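4. Malhas grossas: lavar, secar e dobrar

O sistema de gavetas Brilden foi pensado para roupa dobrada. Se costuma pendurar camisolas de lã em cabides, leia esta secção antes de arrumar seja o que for. Se já as pendurou, leia-a na mesma e repare nos ombros.

4.1 Antes de começar

Precisa de uma superfície plana maior do que a camisola com as mangas abertas. A cama serve. A tábua de engomar não serve, por muito que insista. Tire anéis e pulseiras: uma malha com relevo agarra tudo o que lhe passa perto.

CUIDADO: não guarde nenhuma peça húmida. A gaveta fecha bem, e a humidade fica lá dentro a fazer companhia à lã até março.

4.2 Lavagem e secagem

1. Siga a etiqueta da peça. Se a cortou porque picava, lave à mão, em água fria, com pouco detergente.
2. Esprema sem torcer. Depois enrole a camisola numa toalha e carregue com as mãos.
3. Estenda na horizontal, à sombra, e vire a meio da secagem.
4. Espere. Uma malha grossa demora sempre mais um dia do que lhe apetece.

Nota: o radiador acelera a secagem e também resolve, de forma definitiva, a questão do tamanho.

4.3 Dobragem

1. Abra a camisola com a gola virada para o lado oposto ao seu e a bainha para si.
2. Estique primeiro as mangas, segurando pelo punho. Puxar pelo meio da manga alarga-a, e ela não se esquece.
3. Alise o corpo com a palma da mão, de cima para baixo, no sentido dos canelados.
4. Acerte a gola. As golas caneladas gostam de levantar um canto, e às vezes dois.

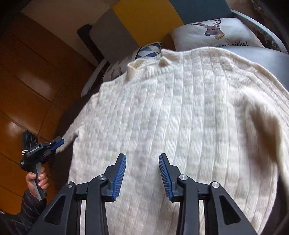
5. Dobre cada manga sobre o corpo, a direito, sem a enrolar.
6. Dobre os lados para o centro até o conjunto ter cerca de 44 cm de largura, que é a medida útil da gaveta Rollel.
7. Suba a bainha até meio e dobre mais uma vez. Se o resultado parecer uma almofada, está certo.

4.4 Arrumação

Empilhe no máximo três malhas grossas por gaveta. A quarta entra, mas a gaveta deixa de sair. As peças claras ficam por cima, longe das gangas novas. Na gaveta alta (ref. 1.631) pode usar o separador Plelholm, vendido à parte, naturalmente.

Nota: o borboto não é defeito. Retire-o com um pente próprio, com a peça pousada, e resista à tentação da lâmina de barbear.

Para peças com botões ou fecho, passe à secção 5.

Texto revisto por Iman Abdel Hamid, 8 de outubro de 2021.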